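I keep reading that a clean desk makes you think better. I have my doubts. I've been clearing mine every evening since March and my thinking is about where it was, only now I can't find the stapler.

The first casualty was a Teltetti cable box, 38 dollars, which was supposed to swallow every wire I own. It swallowed two. The rest went back to lying wherever they liked, and the box went to the garage to sit next to the Honda.

Then there was the wipe. The Gusus people say their cloth is good for 1,000 uses, a number I'd love to see someone test. Mine started shedding in the second week – on a table that shows its grain, so you spot every bit of fluff.

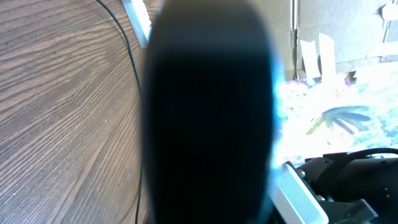

Is it worth clipping down a single thin black cable that runs across the top? Only if it gets snagged, and in my house a loose one gets moved when I need the space and forgotten the rest of the time.

I did try the stick-on clips. They held fine on the wall and let go of the tabletop within a few days, and I spent 40 minutes getting the glue off. The wood look came through it all right, which surprised me.

So the desk gets wiped, the mugs go to the kitchen, and the wires stay put. I'm still looking for that stapler.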